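Goodall opens its cloth-folding collection to outside labs

FOR RELEASE IN MARCH

Hi everybody, Yurani Cabrera here. I run data collection at Goodall, and they let me write this one myself, so it's going to be longer than the ones you usually get from us (sorry to the newsroom folks who wanted four tidy paragraphs).

The news is that Goodall is sharing its first collection of cloth-folding demonstrations with university labs and small companies. We're calling it Pelanard, after the street our first shop was on. It has 794 demonstrations in it, every one done by a person driving a pair of robot arms through the whole job, start to finish. Labs can ask for it now and it costs nothing for teaching and research. If you want to put it in a product, talk to us and we'll work out a license.

Why cloth? I get asked this at every family dinner. A box is the same box wherever you set it down. A towel is a different shape every single time you touch it, and a learning system that has only seen nice flat towels is going to be pretty lost the first time it meets a crumpled one. So we wanted a lot of crumpled ones! Our operators start each run from a mess, and if the person resetting the table makes it too neat, the next operator is allowed to complain. They do.

We also kept the slow runs. There was a real argument about this back when we started. Some of us wanted only the clean, quick folds, and I was on that side for a good while. Then we trained on the clean ones and the arms had no idea what to do after a missed grab, they would just go on folding air. Now if an operator drops a corner and goes back for it, that run stays in, with a note marking where the slip is. I lost the argument and I'm glad about it.

Operators work in blocks of 40 minutes and then they swap out. Driving two arms at once is tiring in a way that's hard to explain until you've tried it, your shoulders know all about it by lunch. New people get 3 practice sessions before anything they do is saved, and nearly all of them hate the second one. I don't know why it's always the second one.

Our partner on this is Climar, who handled the labeling and put up with a huge number of emails from me about what counts as a "grasp." If the gripper has the cloth but the cloth is slipping, is that a grasp? We went back and forth for weeks. The rule we landed on is written up in the notes that come with the collection, and please read those before you write to me about it.

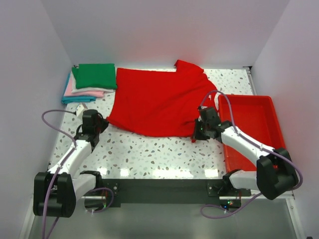
The big pieces are where we spent most of the winter. With a small cloth one arm can do plenty while the other one waits its turn, but a large one needs both arms holding an edge and moving together, and the timing between left and right is exactly the stuff we want the system to pick up. If one side gets ahead, you get a twist in the fabric and somebody has to shake it out and go again. Those runs are in there too.

Next up is a second set called Amosa, which will be all clothing. Sleeves are a nightmare and I'm looking forward to it. We have room for 30 outside labs in the early group, and the ones already using Pelanard get first pick.

To ask for the collection, write to the Goodall data desk and tell us a little about what you're working on. A couple of lines is fine. I read them all, usually with coffee, and I'll get back to you myself.

Yurani Cabrera
Data Collection, Goodall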